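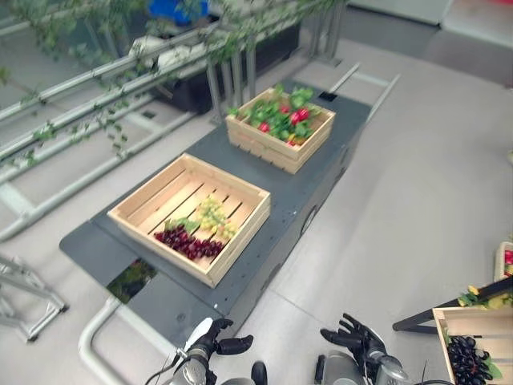
A reader asked under my splicer post whether a hand-cranked viewer is worth the money when you could just send the whole box of film off to a lab and be done with it. Well, I've had the Nyberg tabletop viewer on my desk since March, so let me give you the long answer.

The Nyberg is a little editing viewer for 8mm and Super 8. You put a full reel on the left arm and an empty one on the right, thread the film through the gate, and crank. The picture comes up on a ground glass screen about as big as a playing card. No sound, no motor, nothing to plug into a computer. I paid $155 for mine from the Lodetti shop, which was more than I wanted to spend, but the used ones I kept finding all had yellowed screens or a missing arm.

My main reason for buying it was a lot of home movies I picked up at the Piltville paper and film fair. Half the boxes were labeled wrong. One said "Christmas" and was all motorboats! With a projector I would have had to clean and check every foot before I dared run it, and old film with torn perforations gets chewed up fast. On the viewer I can feel a bad splice coming through the crank before it reaches the gate, and I just stop. That alone has sold me on it.

The threading is easy once you've done it a few times. The diagram printed on the base is tiny and in my opinion shows the loop on the wrong side of the roller, so go by the booklet. Switching between regular 8 and Super 8 means swapping the spindle adapters and flipping a small lever at the gate. The lever is stiff. I was afraid of snapping it the first week and I'm still a bit careful.

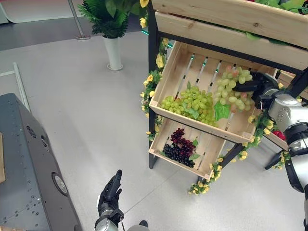 Two bunches of green grapes in the middle crate

Now the screen. In the evening with the desk lamp off it's lovely, really warm and sharp in the middle, and you get that flicker that makes people smile even if it's only a stranger mowing a lawn. In daylight it's hard to see much. I made a hood out of black card and tape and that helped a lot, but for this price there should be one in the box. The corners are soft no matter what you do with the focus ring.

I also have the older Mitgate viewer, the gray one with the folding arms, so I ran the same reel on both. The Mitgate has a bigger screen and a nicer crank. It also gets hot near the gate, hot enough that I don't like stopping on one frame for long, and with old film that makes me nervous. The Nyberg uses an LED and stays cool. I left it parked on a parade shot while I wrote my notes and the film was perfectly fine afterward. If you're trying to date a reel from the cars and the shop signs, you'll be stopping all the time, so for me this one wins.

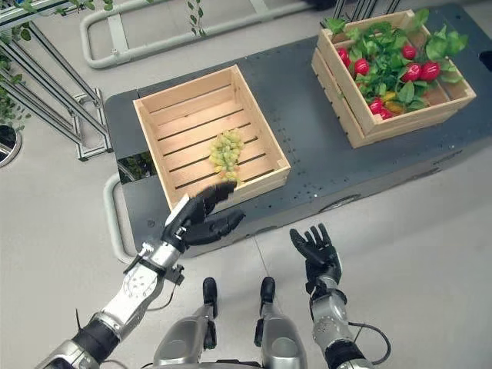 Green grapes in front, radishes in the crate behind

A few gripes. The rubber feet slide when you rewind fast, so I keep mine on a shelf liner. The take-up reel that comes with it is flimsy plastic and has a wobble (I replaced it with a metal one right away). And the arms only hold reels up to 5 inches, so the big ones have to be split or go on the projector after all.

Would I buy it again? Yes, for sorting and identifying. If you only have 2 or 3 family reels, borrow one or pay the lab. I'm giving it four stars, and I'd go higher if they'd fix that lever. Next up I'm trying Lodetti's film cleaner on the motorboats.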